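Month-end close, or why I was eating cereal at the keyboard again

So July's books are closed. I promised a few of you I'd write about how it went with the new setup, and I'm doing it now while I still remember which parts made me want to lie down on the floor.

Quick catch-up if you're new. I'm a bookkeeper, I work from home, and I look after 22 small clients. Mostly trades, a couple of cafes, one very sweet dance school that pays me early and sends me receipts in a shoebox (a real shoebox, it had sandals in it once). I used to work for a mid-size accounting firm called Babić and I left because I wanted to pick my own clients and do my own hours. The hours turned out to be mostly evenings, but hey, they're mine!

Anyway, the close. For years I did bank reconciliations in Drernik, which is old and gray and looks like something from a dentist's front desk, but I knew every corner of it. In the spring they announced they were moving everybody to a new pricing plan and I did the math for my client list and said a word I won't type here. So I moved to Trera. Everybody in my online bookkeeping group loves Trera. It pulls in the bank feeds, it guesses at the categories, it has a nice little green check when an account ties out.

And I do like it! Mostly. The guessing is pretty good with the cafes, where it's the same milk supplier and the same bread supplier over and over. It's much worse with the trades. One of my plumbers buys lunch and pipe fittings at the same store, on the same card, sometimes in the same transaction, and Trera had been merrily filing all of it under meals. I found this out when his meals line was bigger than his fuel line. I ended up going back through 184 transactions one at a time with his receipts next to me, and that was one entire evening plus the cereal.

What I should have done, and what I'm telling you to do, is turn off the auto-approve setting for the first two months. It's on by default. You want it to suggest and then wait for you. Once you've corrected the same vendor a few times it picks up the pattern, and then you can loosen the leash a bit. I knew this. I've told other people this about other software. I left it on anyway because I was busy and the green checks were so pretty.

The other thing that bit me was opening balances. When you bring a client over mid-year you need the balances as of the day you switch, and you need the uncleared items too, meaning the checks that were written but hadn't hit the bank yet. I brought over the balances. I forgot the uncleared checks for 2 clients. So their bank recs were off by amounts that made no sense at all, and I stared at those numbers until bedtime, and then of course I figured it out while brushing my teeth. Got up, entered the checks, and everything tied to the penny. I may have done a small dance in the hall.

If you're planning a move like this, print (yes, print) the last reconciliation report from the old system for every single account before your access ends. Not the summary, the long version with the outstanding items listed. Mine are in a binder now and I've opened that binder more times than I'd like.

I've also been asked about Plisell, the receipt app. I tried it for 16 days. It reads printed receipts beautifully and handwritten ones terribly, and my clients are handwritten people. The dance school's costume lady writes her sevens like ones. I went back to having folks email me a photo and typing the total myself, and I'm fine with that. Maybe I'll look at it again in the winter when things are slower. 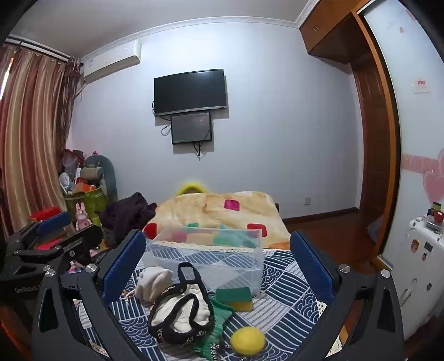
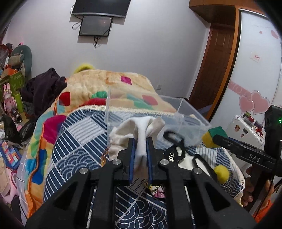

Next on my list is getting the paper side under control before quarter-end, because every client who switched systems with me now has two sets of everything. I keep circling the idea of clear boxes for it, the acrylic kind like the one on the bed in the second photo, so I can tell whose papers are inside without lifting a lid. One box per client is too many boxes. One per month might work, with a divider for each client, and then the whole thing goes on the shelf once the quarter is filed. I had accordion folders at Babić and hated them with my whole heart, they sag and the tabs come off. If you've got a paper system you like that doesn't involve a label maker (mine ate its own tape and I haven't forgiven it), please leave it in the comments. I'm also taking opinions on how long to keep paying for read-only access to Drernik. I'm leaning toward the end of the year, but I wince every time that charge comes through.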